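Candwood Opens Its Neighborhood Tea Room and Lending Kitchen in Fotberg

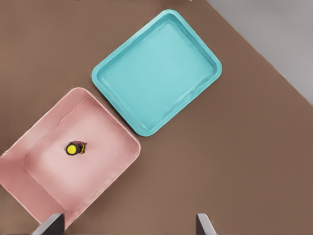
Two trays on a brown tabletop, one of them turquoise.

FOTBERG, 2026-01-08 - Candwood, the family-run kitchen supply shop on Dai Street, is very happy to share that its new tea room and lending kitchen is now open to everyone in town, and we do mean everyone, whether you bake every morning or have been putting off your first loaf for years.

The idea goes back to last September, when shop owner Rongrong Han noticed how many customers stayed to chat long after they had paid. "People would come in for a whisk and end up swapping soup recipes by the door," said Han. "I kept thinking they ought to have somewhere to sit down, and something warm to drink while they were at it."

The tea room seats 30 and serves a short menu put together by baker Deming Li, with 19 teas, a daily soup and a sesame bun that our regulars have already been asking about (yes, you can take them home by the bag!). Behind it is the lending kitchen, with two ovens and a long counter, which local families and clubs can book by the evening.

Members may also borrow bakeware, stockpots and serving pieces for up to a week at a time. Membership is free for the first season, thanks to a generous gift from Rosik, the flour mill down the road.

"My grandmother fed half the street from one stove," said kitchen manager Tayla McPhee. "I would love for this place to feel a little like that, noise and all."

Beginner classes in dumplings and flatbreads, taught by Yutong Zou, start later this winter. Sign-up sheets are at the front counter.

Candwood Tea Room, 2081 Dai Street, Fotberg
Press contact: Weidong Kong, Candwood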